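Why I started sending a newsletter again (and why it's the best marketing I do)
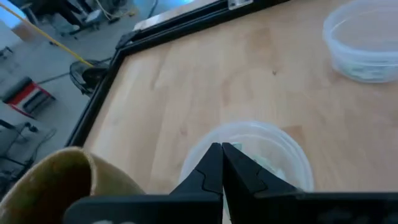 I've been meaning to write about email for ages, and a reader called Zuzana Štefanec finally pushed me into it by asking what I'd do if I had to promote a tiny business with one tool and nothing else. Email! Every time! I spent most of last year feeding three different social accounts for my little stationery shop, Zolberg, and I can point to hardly any orders that came out of it. The newsletter goes to 529 people and it sells things. I write it in the morning with a coffee, and the subject can be as small as you like. A clear round tub with something pale green in it, on a light wooden tabletop, would do me for an opening paragraph, as long as I had a little story to go with it. People like small things. They write back about small things.

The first version, I should admit, was dreadful. I'd copied the layout of the big shops, with a banner, four offers, a row of buttons and a "hello valued customer" at the top (I know). I sent seven of those and got one reply, from my aunt, asking if I was all right.

So in September I threw the template out and wrote a plain letter instead. No banner, no buttons, one link near the bottom. It was all about a batch of notebooks that the printer, Kubíček, had trimmed slightly too narrow, and how I'd grown to prefer them that way. I got 35 replies! I was answering them for days, and the narrow notebooks sold out before I'd got to the end of the pile. We've kept them as a regular line and they're called the Ommont now, after the street where I used to rent a desk.

A few things I've settled into since then. I send it every fortnight, in the early evening, when people seem to be in the mood to read. I keep the subject line to seven words at most, and I write it last. I answer everybody, even if it's just a line or two, and I've had some of my best product ideas out of those answers (the grey envelopes were entirely down to a customer in Zalldale who wanted something that didn't look like a wedding).

I also clear out the list now, which frightened me at first. Anyone who hasn't opened a letter in a year gets a short note asking if they'd like to stay, and if I don't hear back I take them off. The list got smaller and the orders stayed just the same, and I felt so much better about writing to the people who were left.

Next on my list is a proper welcome letter for new subscribers, as at the moment they sign up and hear nothing for up to two weeks. If you've got one you're proud of, please send it over, I'd love to read it!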